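ハンドヘルドグリッパーのデモから学習した方策が、ケーブルの手前で止まる件
ロボット制御・ソフトウェア掲示板 > 模倣学習
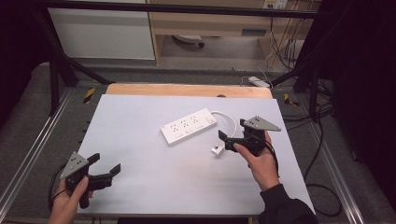

投稿者: siiri_h
2026年5月18日

はじめまして。Siiri Hyvönenと申します。日本語は勉強中ですので、変な表現がありましたらすみません。拡散モデル系の方策で、電源タップのプラグをつかんで持ち上げる作業を学習させています。デモは両手で200本取りました。学習の損失はきれいに下がりますが、実機で動かすと、右手がプラグの少し手前で止まり、小さく震え続けます。作業台には白い板を敷いていて、タップも、細いケーブルも、その先のプラグも全部白です。ですから最初は認識の問題だと考えました。しかし、画像の特徴を可視化すると、プラグの場所にはちゃんと反応があるように見えます。左手は板の左下の角の上で待っているだけの区間が多いので、それも関係するかもしれません。

構成は次の通りです。
・姿勢推定は自作のノード、行動は手先の相対姿勢とグリッパー開度
・行動チャンクは16ステップ、そのうち8ステップを実行
・データ変換は Jumadico 0.9 の標準設定
・推論は1回でだいたい制御周期2つ分かかります

同じような経験のある方がいらっしゃいましたら、どこから調べるのがよいか教えていただけないでしょうか。

投稿者: kumo_no_ito
まず時刻合わせを見てください。画像と姿勢のタイムスタンプは同じ時計ですか。うちで似た震えが出たときは、姿勢のほうが56ミリ秒遅れて記録されていました。学習データの中では一貫しているので損失は普通に下がります。実機では遅れ方が違うので、近づいたところで行ったり来たりします。

投稿者: siiri_h
ありがとうございます。時計は別々です。変換のときに「最も近い時刻」で対応させています。遅れそのものは測っていませんでした。明日、測り方を考えます。

投稿者: dwivedi_user
私は遅れより静止区間を疑います。人間はつかむ直前に必ず一瞬ためらいます。200本のデモで毎回それをやると、「プラグの手前では動かない」という行動を方策が丁寧に覚えます。相対姿勢ならなおさらで、ゼロに近い行動が多数派になります。変換後の行動の大きさをヒストグラムにしてみてください。

投稿者: kumo_no_ito
>dwivedi_user
静止だけなら止まるだけで、震えないと思いますが。

投稿者: dwivedi_user
>kumo_no_ito
チャンクの切り替えごとに違うモードを引けば震えます。「待つ」と「つかむ」の二つの間で迷っている状態です。乱数の種を固定して同じ観測を何度か入れれば、観測が原因かサンプリングが原因かは分けられます。

投稿者: Jucelia_P
Jucélia Portelaです。私も外国人なので、日本語はゆっくり読んでいます。
Jumadico の標準設定には、動きの小さいフレームを削る処理が入っていませんか。私の環境では入っていました。これは両手の合計で判定します。つまり、片方の手が動いていれば、もう片方の静止は残ります。写真のような両手の作業だと、左手が待っている間の行動も、右手がためらっている間の行動も、思ったより残るはずです。設定ファイルで手ごとの判定に変えられます。ただし、手ごとに削ると左右の時間がずれますから、削るのではなく損失の重みを下げるほうを私はすすめます。

投稿者: siiri_h
Portelaさん、その設定は見落としていました。確認しましたら、確かに合計で判定していました。
ヒストグラムも作りました。右手の並進がゼロに近いステップが、全体のほとんど半分でした。少し恥ずかしいです。

投稿者: tetsu_ban
横からすみません。認識の話がもう終わったことになっていますが、まだ早いと思います。白い板に白いプラグですよね。特徴マップに反応があるのと、奥行き方向の位置が取れているのとは別の話です。ケーブルが輪になってタップの右から下りてきているので、ケーブルの曲がり方を手がかりに位置を当てている可能性もあります。その場合、本番で曲がり方が変わると手前で迷います。板を灰色に替えて、少しだけデモを取り直すほうが早いです。

投稿者: dwivedi_user
>tetsu_ban
取り直しは最後でいいでしょう。今あるデータで切り分けられることがまだあります。背景を替えて直ったとしても、追加したデモでたまたまためらいが少なかっただけかもしれません。

投稿者: tetsu_ban
>dwivedi_user
切り分けに一週間かけるなら、午後に取り直したほうがいいという意見です。そこは考え方の違いですね。

投稿者: siiri_h
お二人とも、ありがとうございます。今日は次の順番で試しました。

1. 遅れの測定。グリッパーを速く左右に振って、画像から求めた速度と姿勢の速度の相互相関を取りました。姿勢の遅れがありましたので、変換のときに補正しました。
2. 静止ステップの損失の重みを手ごとに下げました。
3. 同じ観測で乱数だけを変えて、出力を比べました。

3の結果ですが、元のモデルは、手前の位置で「ほぼ動かない」と「前に進む」の二つに分かれました。dwivedi_userさんの予想の通りだと思います。1だけを入れて再学習したモデルでは、震えは小さくなりましたが、止まる場所は同じでした。1と2の両方を入れると、手前で止まらずにプラグまで下りるようになりました。ただ、つかむ位置が横にずれることがまだあります。tetsu_banさんの言う認識の問題は、ここに残っているのかもしれません。

投稿者: kumo_no_ito
補正は一定値で入れましたか。長く記録すると時計がずれていくことがあるので、記録の最初と最後で振る動作を入れて、両方で測るといいですよ。

投稿者: siiri_h
一定値です。最初しか測っていません。次から最後にも入れます。

投稿者: Jucelia_P
横のずれについてですが、チャンクの実行を8から4に減らすと改善するかもしれません。推論が2周期かかるなら、その分だけ先頭の行動を捨てる処理も必要です。捨てていますか?

投稿者: siiri_h
捨てていませんでした。先頭からそのまま実行していました。直してから、板の色の件も小さい規模で試して、また書きます。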